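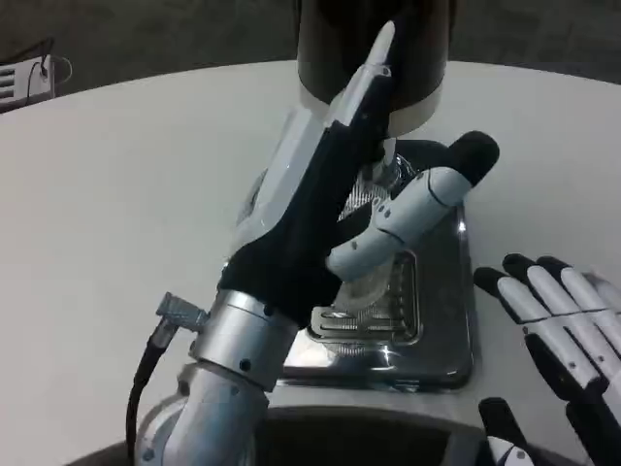 Round tables and second cups: an afternoon at Brolley

I'd been meaning to get over to Brolley for months. It's a tiny shop that does up old kitchen tables and sells a few countertop bits to go on them, and the woman who runs it doesn't care for having her name in print, so she's just "she" from here on. She let me in, moved a stack of sandpaper off a chair and asked if I took sugar. Two, as it happens (don't tell my dentist).

I wanted to know why so many of her tables are round, and so many of them white.

"People come in wanting a big oblong thing because that's what their mum had," she said. "Then I ask them to draw me their kitchen and there's a door in the way, or a radiator. You can get round a round table. You don't catch your hip on it."

The white came later. She started out waxing everything, then painted one in a fit of temper after a stain wouldn't lift, and it sold the same afternoon! Now she buys her paint from Dorkix and won't hear a word against it, though she does grumble about the lids.

We got on to appliances, which is what I'd really come to talk about. I'm terrible for keeping mine shoved in a corner against the wall, under a cupboard, where the steam gets at everything. She pulled a face when I told her that.

"Bring it out! If you use it every morning, put it in the middle of the table and walk round it. I've got a dark one on a white top and I can see every crumb and every splash, so I wipe it. In the corner I never did."

What about the flex, though? She'd clearly been asked before. Her answer is to put the table near the socket in the first place and then forget about it, and never to run a lead across where people walk. She had a customer at Ochoa, the café down the hill, who wanted a table bang in the centre of the floor with a kettle on it, and she flatly refused to sell it to him until he'd had a floor socket put in.

Her prices have gone up a bit this year. A small round top on a plain base is £247 and she'll deliver within 52 miles, further if you catch her in a good mood. The oldest customer she's had was 93 and beat her down by a tenner.

I asked whether she ever keeps one for herself. "I've had the same one since I started," she said. "It wobbles. I put a folded beer mat under it and then I sit down and tell other people theirs mustn't wobble."

She's closed for a fortnight in November while the back room is plastered, and after that she'll have the first lot of chairs in from Prarnonum. I've already asked her to put a pair by for me.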